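The drop-off plate: one small habit for the things that never get put away

From the Hevarton Household Newsletter, October issue

Most of us have a place for coats, a place for keys and a place for post. What tends to be missing is a place for the small things that come out for five minutes and then sit about for a month. The remote for the air conditioning, a tape measure, an odd little block or sponge. None of them is rubbish and none of them takes up much room, but together they can make a clear table look untidy by teatime.

We asked readers in the last issue to tell us how they deal with this. We had 51 replies, and far more of them mentioned a plate or a bowl than a drawer or a box. The readers on Pinheiro Road were especially keen on plates. A few had tried trays first and found that a tray is large enough to invite the newspaper, the shopping list and somebody's gloves, and after that you are back where you started.

The idea is simple enough. Choose one plate that you no longer eat from. Put it on the table where the small things usually end up. Anything loose goes on the plate during the day, and once a day the plate is emptied. It does not matter much when you do it, but pick a time and stick to it. Just after 9 in the evening suited several readers, when the kitchen is finished with.

A plain colour works best. Patterned plates look nice on their own but it is easy to miss a small object against a busy design. Light blue is a good choice on a pale wooden table, as the plate stands out from the wood and most things stand out from the plate. A raised rim helps too, mainly with anything that might roll.
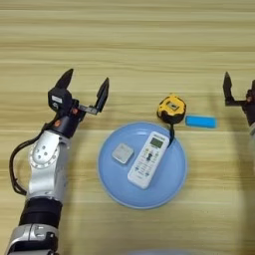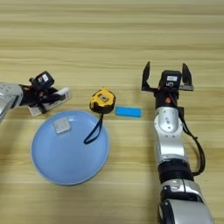
The blue plate on the wooden table, with the yellow and black tape measure by its rim in both pictures. The remote control is on the plate in the first.

Straps and cords deserve a word. A tape measure with a strap is handy to carry but the strap gets into everything. If it trails across the plate it will lie over whatever you want to pick up next, and one pull can bring the lot with it. Either wind it round the case or hang the tape measure on a hook inside a cupboard door. In our own kitchen it now hangs next to the scissors, and we have stopped buying new ones.

Remote controls are harder. Everybody in the house uses them and everybody puts them down somewhere different. The air conditioning remote is the worst of the lot at this time of year, as it is hardly needed for months and then cannot be found on the first warm day. If your unit came with a wall holder, dig it out and put it up. If it did not, keep the remote in the same drawer as the instruction leaflet. Take the batteries out if it will not be used over the winter, and put them in a small bag with the remote so that they stay together.

Then there are the pieces that do not seem to belong to anything. Small flat squares, little blocks, lids, bits of sponge. Give them a week. If you have worked out what they are for by then, put them with the thing they go with. If you have not, they can go. One reader at the Traltari flats keeps a jam jar for them and empties it at the end of each month – a bit generous, perhaps, but it has saved two shelf pegs and the foot of a stool.

A few practical points from the replies:

Use one plate only. A second plate fills up as quickly as the first.

Keep food off it. Once a biscuit has been on the plate it becomes a biscuit plate.

Wipe it when you empty it. Tools bring dust in with them.

Leave coins out of it if you can. One household emptied a bowl that had been left since spring and counted 185 coins, most of them coppers.

If you have small children, put the plate well back from the edge and keep loose batteries somewhere else altogether.

You do not need to buy anything for this. If you have no spare plate, the Clustis charity shop has a basket of odd ones by the door, and we saw several plain ones there this month. Side plates are a little small. A dinner plate holds a remote and two or three other things with room to spare, and when it is full you know it is time to clear it.

Next month we will be looking at the cupboard under the sink. Replies of up to 100 words are welcome, and can be left in the newsletter box at the Hevarton library desk.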